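Zip-top bag

A zip-top bag is a flexible plastic bag that can be closed, opened and closed again by pressing together two interlocking strips along its mouth. It is also called a zipper bag, a resealable bag or a press-seal bag.
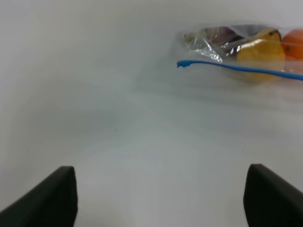

Zip-top bags are used in homes for storing produce, leftovers, sandwiches, dry goods and small household items. They are sold in several sizes and thicknesses, usually in a cardboard box with an opening in the top or front.

Construction

Most zip-top bags are made of low-density polyethylene, a soft plastic that stays flexible at refrigerator and freezer temperatures. The film is folded or joined at the bottom and heat-sealed along both sides. The closure is made of a raised rib on one side of the mouth and a matching groove on the other. Finger pressure pushes the rib into the groove, where the shape of the plastic holds it.

Double-track closures have two sets of ribs and grooves. Slider bags have a small plastic clip that presses the tracks together as it moves across the bag. Sliders are easier for people with limited hand strength, but a small gap can remain at the end of the track.

Clear film is the most common kind because the contents can be checked without opening the bag. Many bags also have a white panel for writing the contents and the month they were packed.

Types

Sandwich bags are small and thin, and are meant for short use. Storage bags are larger and somewhat heavier. Freezer bags use thicker film, which slows moisture loss and resists tearing when the contents have hard edges. Snack bags are about half the height of a sandwich bag.

Produce bags may have small holes or vents. Vented bags let some moisture escape and are sold for grapes, cherries, peppers and similar items. A plain storage bag can be used the same way if it is left partly open.

Use with fruits and vegetables

Fresh produce continues to take in oxygen and give off water vapor after harvest. In a closed bag the vapor collects on the inside of the film, and standing water encourages mold and soft spots. Produce is therefore usually dried before bagging, and a folded paper towel is often added to leafy greens and herbs.

Carrots, celery and radishes keep well in a closed bag in the refrigerator because they wilt quickly in dry air. Mushrooms do better in paper. Whole onions, garlic and potatoes are kept out of sealed plastic and stored in a cool, dark place with moving air. Apples and ripe pears release ethylene gas, which speeds ripening and yellowing in other produce, so they are bagged separately from greens.

For freezing, cut vegetables are commonly blanched, cooled, drained and packed flat. Air is pressed out by hand before the last inch of the closure is sealed. Another method is to lower the open bag slowly into a bowl of water, keeping the mouth above the surface, until the film clings to the food.

Kitchen organization

The household writer Yi-chun Tsai recommends standing filled bags on edge in a shallow bin, with the labels facing forward. In her guide The Futitley Pantry, she sorts refrigerator bags into those to be used within 6 days and those that can wait. Donnie Rennie, writing for the same publisher, prefers to lay freezer bags flat until solid and then file them upright.

Care and reuse

Bags that have held dry goods, bread or washed produce can be reused. They are washed inside and out with warm water and dish soap, rinsed, and propped open to dry completely. Bags that have held raw meat, fish or eggs are normally thrown away. A bag should also be replaced when the film is cloudy or punctured, or when crumbs in the track keep it from closing.

Thin plastic bags are not accepted by most curbside recycling programs because they wrap around sorting equipment. Some grocery stores collect clean, dry film in bins near the entrance.

Alternatives

Reusable silicone bags, lidded containers, waxed cloth and cotton mesh sacks serve many of the same purposes. Silicone bags are heavier and cost more. Mesh sacks allow air to pass freely and suit onions and citrus, but they do not keep greens from drying out.

See also

Food storage
Freezer bag
Plastic wrap
Produce drawer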